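I have now read four articles telling me to go paperless, and every one of them was written by someone selling a scanner or a subscription.

The latest came to me from my cousin Severyn, who signed up for an app called Prallus in April and hasn't shut up about it. You take pictures of your bills, it sorts them into folders, and it promises to save the average household 515 minutes a year. Saved compared to what? I asked him. He didn't know. I looked on their site and they don't say either.

My own system is ring binders. One for the house, one for the car, one for taxes, and one for everything I'm scared to throw out. When the water company claimed I'd skipped a payment, I found the receipt before the woman on the phone had finished spelling my street.

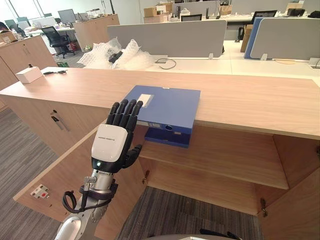 Blue binder, white label, edge of the counter.

I did try the other way once. I paid a place called Brulis to scan 2,000 pages from my mother's files, and what I got back was a folder of documents named with long strings of digits. The search found the word "insurance" in 6 of them. My mother had insurance on everything she ever owned, including a boat she sold before I was born, so I have my doubts.

Savita Kushwaha left a comment on my last post asking about fire and floods. Fair point, and it's the one argument I take seriously. I keep copies of the deed and the birth certificates at my sister's place. The rest is mostly warranties for toasters, and I could live with losing those.

Severyn's free trial ends soon, and he hasn't worked out how to get his bills back out of the thing. The help page says to "contact support." He has contacted support twice. I offered him a spare binder and he said he'd think about it.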